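Attributing a design drawing when the sheet carries no signature

Posted in: Design History and Collections
Asked by Heydari

Our institution holds a portfolio of 166 working drawings from the former Plitstead furniture and lighting works, transferred to us when the factory closed. Most sheets bear a drawing number and the initials of the person who made them. Four do not. They show a desk lamp in elevation and section, and the hand seems to me to be that of the works' chief designer, although a colleague believes they were traced by an apprentice. The sheets are to be catalogued before the end of June. What evidence would normally be accepted for an attribution, and how should any doubt be recorded in the entry?

Bonow
Check the back of the paper. Ours had pencil notes all over the back and that settled it. Otherwise put "unknown" and move on.

Drurkholm Drawings Room
The previous reply is right to mention the reverse of the sheet, but "unknown" would discard information which later readers may need. It is usual to distinguish three levels: "by", where there is a signature or a firm written record; "attributed to", where the evidence is good but incomplete; and "office of", where the sheet was certainly produced in the works but the individual hand cannot be established. On what has been said so far, the third would be the safe entry, with both opinions set out in the notes field.

Handwriting should be examined before line. Draughtsmen in the same office were trained to draw alike, and a section through a lamp base will tell you little about who held the pen. Numerals, arrowheads and the spacing of letters in the dimensions are more personal. Compare them with signed sheets of the same period. A tracing may also show small pauses at the ends of curves, and pinholes at the corners where the sheet was fixed over another. If the works' order book survives, look for the lamp there. Our own drawing 2682 remained under the wrong name for almost 50 years until the entry for its castings was read properly.

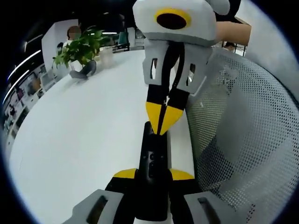
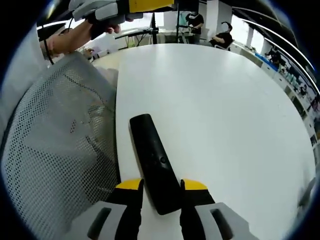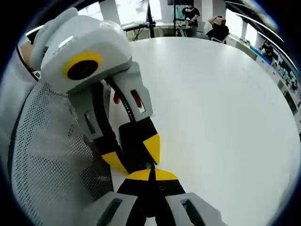

Attribution of the idea should be kept apart from attribution of the sheet. The chief designer may well have conceived the lamp while an apprentice drew it, and the catalogue ought to have a separate field for each. The same care is needed with the written description of the object. A cataloguer should record what the drawing gives and no more: in the second picture, for instance, "black elongated object with small round button on upper face" is a sound entry, whereas "remote control" would be a guess. Should your four sheets show a switch, describe its shape and position, and name its purpose only if the draughtsman has labelled it. Please also give the paper size, any watermark and the medium, and note whether the sheets were folded or rolled on arrival.

Heydari
I am grateful for both replies. There are pinholes on two corners of the first sheet, and the reverse is blank. We shall enter all four under "office of" for the present and compare the numerals with the signed sheets.

Related topics
Storing tracing paper in plan chests
Dating a drawing from its title block
Copyright in drawings from a closed factory
When is a prototype part of the archive?
Numbering loose sheets from a broken portfolio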